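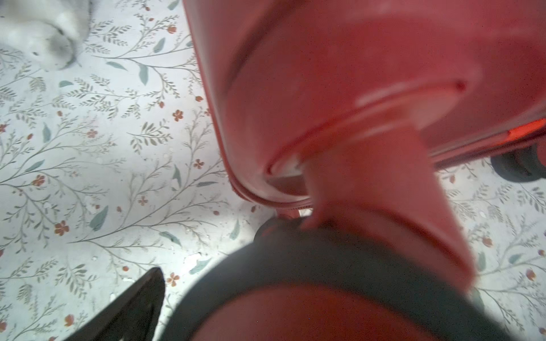
Ticket 644: suitcase pulls to the left and rattles on hard floors
Opened by: Songül Çınar
Handled by: Luzius Leitner, Steden luggage repairs
Status: waiting for customer
The case rolls fine on carpet. On tile or wood it drifts left and one corner makes a clicking noise. It is the red hard-shell with the black spinner wheels, and the noise comes from one of the rounded bottom corners. Started after a flight in December. I would like to keep the case if the wheel can be fixed.

2019-02-24, Luzius Leitner
Please empty the case and lay it on its back on a towel. Spin each wheel by hand, then turn each fork through 90 degrees and let go. Tell me which one catches. Look for hair or thread around the axle too.

Songül Çınar
Did that. Three turn freely. The fourth catches partway and has thread wound in on one side. Pulled out what I could with tweezers. Clicking is less but the case still drifts.

Luzius Leitner
Then the fork bearing is probably worn. Open the lining zipper at that corner and check the screws on the wheel housing. If any are loose, tighten by hand only. The shell can crack if you force them.

Songül Çınar
2 were loose. Tightened both. Rattle is gone, drift is the same.

Luzius Leitner
Thanks. I would replace wheels in pairs, so both on that side. Müzeyyen Oral at the counter has put a set aside under this ticket number. Do you want to bring the case in, or have the wheels mailed and fit them yourself?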